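Notes from the Clondside clinic: my thumb, your thumbs, and the jar of pickles

I've been a hand therapist long enough that you'd think I would notice my own hands. Nope! Last December I couldn't get the lid off a jar of pickles, and I stood in my kitchen feeling a deep ache right at the base of my thumb, the same one I ask patients to point to all day long. Arthritis of the thumb base. Hello, old friend.

So this month I want to talk about that joint, since half of the emails I get through the Jendgate newsletter seem to be from people who have been told they have "a bit of tendonitis" and have been squeezing a stress ball ever since. Please put the stress ball down (for now, anyway). When the cartilage at the base of the thumb is wearing thin, a hard pinch at the tip gets multiplied several times over by the time it reaches the joint, and squeezing through the pain mostly makes for a cranky evening.

What I do like is a short spell in a splint. My colleague Brayan Huanca made mine, and he was very smug about it. It holds the base of the thumb still and leaves the fingertips free, so I can type and chop an onion. I wore it for the heavy jobs for 6 weeks and took it off for anything light. Some people prefer a soft neoprene one, and that's fine too — the best splint is the one that doesn't live in a drawer.
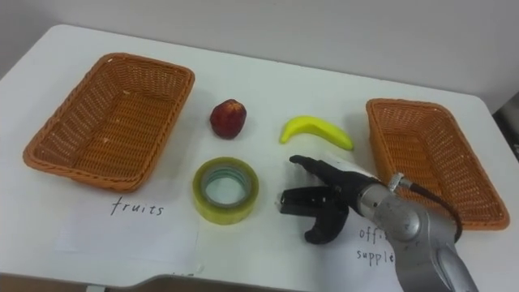
Wicker baskets on a white table, the left one labeled "fruits."

Then there's the boring stuff that works. Fatter pens. Fatter handles on the vegetable peeler. A rubber mat for jars. Carrying grocery bags over the forearm, and lifting a pan with both hands even when you feel silly doing it. I also swapped my big hardcover for a book stand, which my husband thinks is hilarious.

For exercises, I start people with 2. First, make a gentle letter C with your thumb and fingers, as if you're holding a can, and hold it for a slow breath. Second, rest the side of your hand on the table and press the index finger sideways against your other hand, lightly, so the muscle between the thumb and finger wakes up. Neither should hurt. If they do, back off and tell your therapist.

A few of you asked about injections and surgery. Both can help, and both deserve a proper talk with a hand surgeon who has looked at your X-rays, so I'm not going to do that one by email. Do get checked soon if your thumb is numb, hot and swollen, or hurting after a fall.

Next month: trigger finger, and why mine clicks at 4 in the morning.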